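The Pitard Tower, Opened Up

Remzi Ersoy sold me this desktop for $38 and called it "a clean machine, basically new." I have heard that before. Beril Türkmen thinks I should have walked away, and she may be right, but I wanted to see how these older office towers were put together before the recycling place in Ellside got them all. Captions are mine, and so are the doubts.

The listing said 100 percent working. Listings always say that. I asked what had been tested and got a thumbs up.

The Flirside forum swears these cases are the best ever made for home repair. I'd call them decent. Plenty of metal, sure, but people there would praise a shoebox if it had a drive bay in it.

Beril's view is that sheet metal beats plastic every time. Maybe – though I have cut my knuckles on enough folded tabs to want a second opinion. 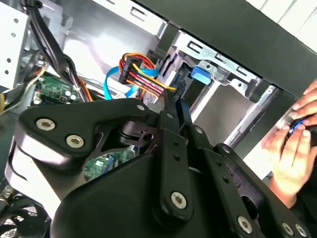

As for the upgrade kit from Akyol, the box promises "2 times the speed," and doesn't say of what. I'm leaving it sealed until February. If the old drive still spins up by then, the kit goes back to the store and I keep my receipt money.

Remzi has another tower for sale, same price. He says that one is clean too.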